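4.2 Moving branch traffic off the leased lines

The Voltdale network joined 63 branch sites to two data centers over leased lines. All outbound traffic, including traffic to hosted software, went through the Rutherford data center first. Staff at the smaller sites reported slow logins in the morning, and link use at Rutherford was highest between 8 and 9 a.m. We moved 12 of the sites to a software-defined overlay in September and left the others as they were. Each test site kept its leased line and gained one broadband link. Path choice was set by a central controller — in our case Trutby, with its default policy for voice and a custom one for file sync.
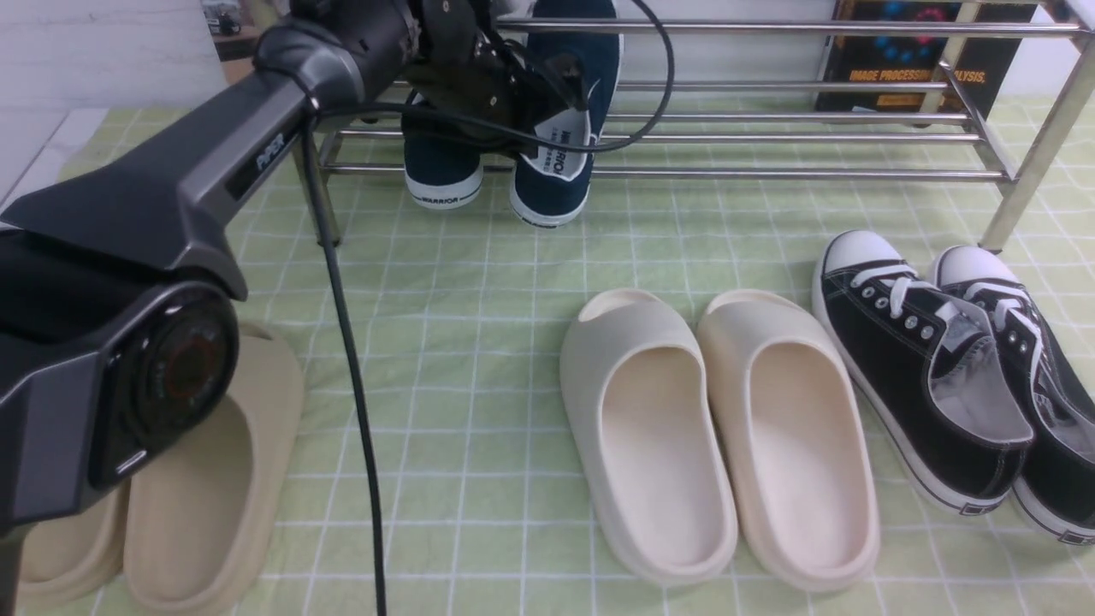

Figure 3. Gripper of a PIPER arm over a pair of navy canvas shoes on a shoe rack.

Aurelio Cuesta objected that the default voice policy was too eager to switch paths, and that a short loss burst on broadband would send calls back to the leased line and then out again. He asked for a hold time to be added before any return. We set this to 600 seconds at all test sites and kept it there for the rest of the trial.

The Nevberg site needed separate handling. Its router ran older firmware that did not report jitter to the controller, so voice was pinned to the leased line by hand. Results for Nevberg are left out of the voice comparison in Section 4.3 but kept in the file sync totals.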